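Visit report: an afternoon at the Oson workshop, Stevuvden

May 10, 2018
166 shares | 12 comments

I had asked for this visit already in January, and after some letters back and forth I was given one afternoon. Oson keeps one humanoid machine in its house at Stevuvden, and it practises household work there, mostly laundry. I repair packing machines for my living, so I did not go to see how clever it is. I wanted to know who looks after it, how often, and with which tools.

My guide was Linnea Ljungberg, who has the daily care of the machine. We began in the laundry corner.
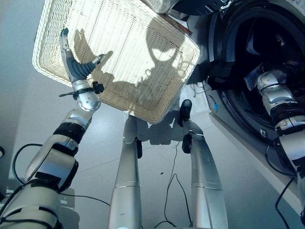
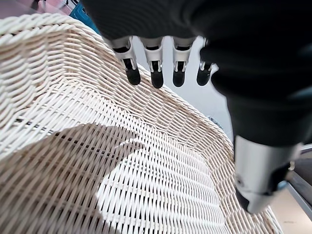
White wicker, silver metal and black fingertips.

The first thing she talked about was the floor. It is smooth and light grey, and she chose it herself, because a lost screw can be found on it in a minute. Before every session she walks the whole area and moves the cables by hand. There is no drawing for how they must lie. She has tried tape marks, but the tape came up at the corners and was worse than no tape, so now she goes by eye. I told her we have the same trouble at my work and we have not solved it either.

The room is otherwise kept as a person would keep it at home. She does not want special shelves or painted lines for the robot. If a basket is a little in the way, then it is a little in the way.

The hands take most of her time. In the log book, which is a real paper book, the machine had 3044 working hours on the day I came, and she let me turn the pages as I liked. Perhaps two thirds of the notes are about fingers. The rubber of a fingertip gets hard and shiny, and then cloth begins to slide. Her rule is to change all tips of one hand at the same time, even if only one is bad. She says that a hand with mixed tips behaves strangely and one loses a day looking for the fault in the wrong place. The new tips come from a small firm called Thiele, in paper bags, and must rest in the room overnight before they are fitted.

I was allowed to change one tip on a spare hand at the bench. It took me eleven minutes. She needs less than two. The difficult part is the small pin, which must go in from the palm side, and I of course began from the other side. Afterwards the finger is bent and opened slowly by hand, and you listen. A dry joint makes a soft ticking. I could not hear it at first, then she held a worn finger next to my ear and I understood.

Every 325 hours there is a bigger service. The covers of the forearm are taken off, the wrist is cleaned with a brush and a cloth, no spray, and the screws are checked with a torque key. She puts a thin line of yellow paint over each screw head after tightening. When the line is broken, the screw has moved. It is an old method and I was glad to see it, we do exactly so on our machines.

The calibration comes after this. The arm goes to a number of fixed positions and the computer compares where the hand is with where it should be. The programme was delivered by Hendico and it is, in her words, slow but polite. If a value is out of range it stops and waits, it does not try to correct by itself. I asked if this is not annoying. She answered that she had once a programme which corrected by itself - and after this she prefers to wait.

Lint is a subject I had not thought of. Cloth gives off fine dust, and the dust wants to go into the finger joints, where there is a little grease. She showed me a piece from January, it looked like grey felt. Now the joints are cleaned with a soft brush at the end of each day, and the grease was changed to a thicker one.

What I missed was a proper stock of parts. There was one spare hand and one box of tips, and when a wrist bearing fails they must wait. She knows it and has asked for money. I also found the bench lamp too weak for such small pins, but I am used to strong light.

The visit is free, but you must write beforehand, and they take only four persons at a time. Take the bus number 366 to the last stop and then walk back a little, the door is on the side with the bicycles. Wear shoes with soft soles. There is coffee, and they will ask you to drink it outside the work room.

12 comments | 166 shares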